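I spent most of June writing up the bagging tests, and Saqib Sandhu keeps asking me for the short version. We trained one policy on 200 demonstrations and another on 500, both for the same job – fruit out of a basket and into a zip bag.
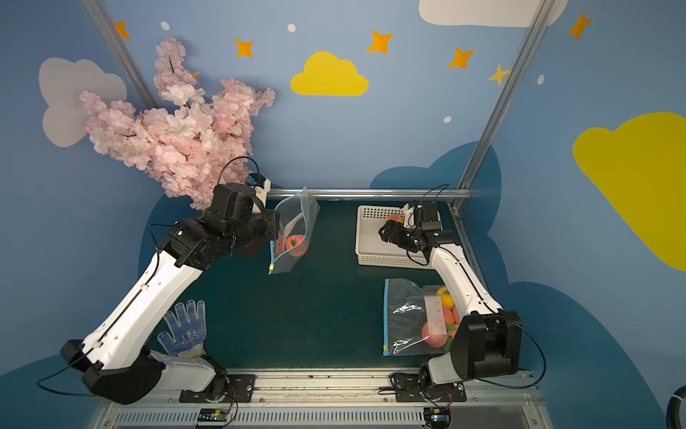
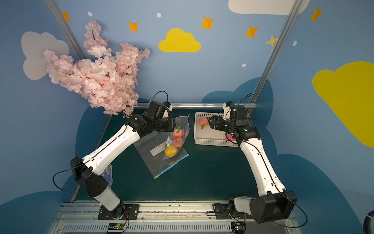
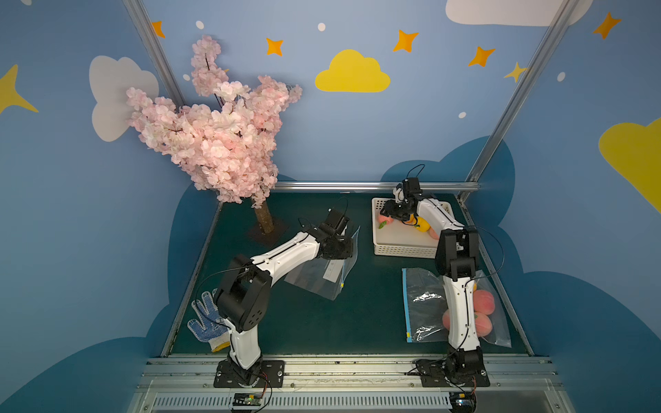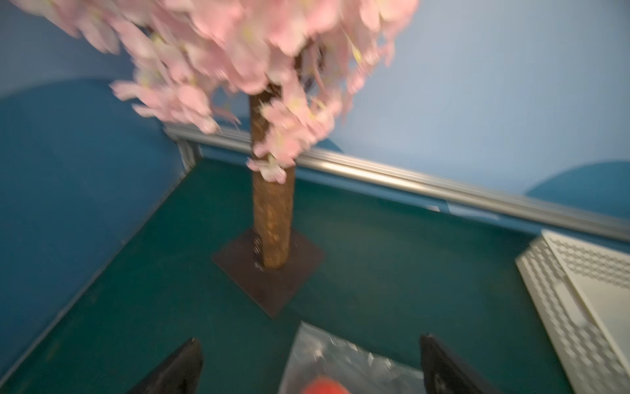 The bigger set helped less than I expected. Picking was fine with either policy, and nearly all the difference came from the bag. Clear plastic folds in new ways each time and throws back the light, as it does between the fingers in the last picture, so the policy has little to go on when it looks for the opening. Leonidas Pappas thinks we should vary the starting shape of the bag and stop adding demonstrations. I agree with him, mostly.

The next round will use 2 camera set-ups, one with the wrist views left out. I'll post the numbers when I have them.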